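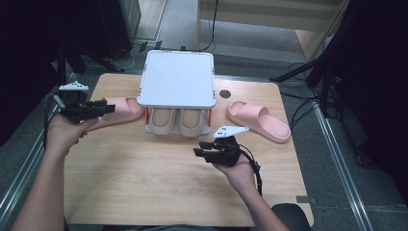 Shoe rack

A shoe rack is a piece of household furniture used to store footwear, usually near an entrance or inside a closet. Most racks have two or more levels, so that several pairs can be kept in the floor space of one. They are common in homes where outdoor shoes are taken off at the door and exchanged for slippers.

History

Before the spread of factory-made shoes, most households owned few pairs, and these were kept on the floor, on pegs or in a chest. Separate furniture for shoes became more common as homes gained entrance halls and people bought footwear for different uses. In Japan, the cupboard for shoes at the entrance is called a getabako, after the wooden sandals once kept in it. The name is still used, although the sandals are now rarely worn every day.

Types

Open racks have flat or sloping shelves and let air reach the shoes. Closed cabinets keep out dust and hide the contents, but need vents or gaps to prevent damp. Tilting cabinets hold shoes nearly upright behind a hinged front and can be very shallow, which makes them useful in narrow halls. Stacking racks are sold as single levels that can be joined with side supports.

Other forms include hanging pockets, revolving stands and benches with a shelf below the seat. Boots are often stored apart from other shoes - on a tray, or upside down on pegs.

Materials and care

Racks are made from wood, metal, plastic, bamboo and fabric. Metal and plastic can be wiped clean, while untreated wood may stain if wet shoes are left on it. Shelf spacing varies; a gap of 22 cm suits many ankle-high shoes, and slippers need much less. Tall racks may tip if loaded mainly at the top, and many are supplied with a wall fastening.

See also

Boot tray
Closet
Slipper
Umbrella stand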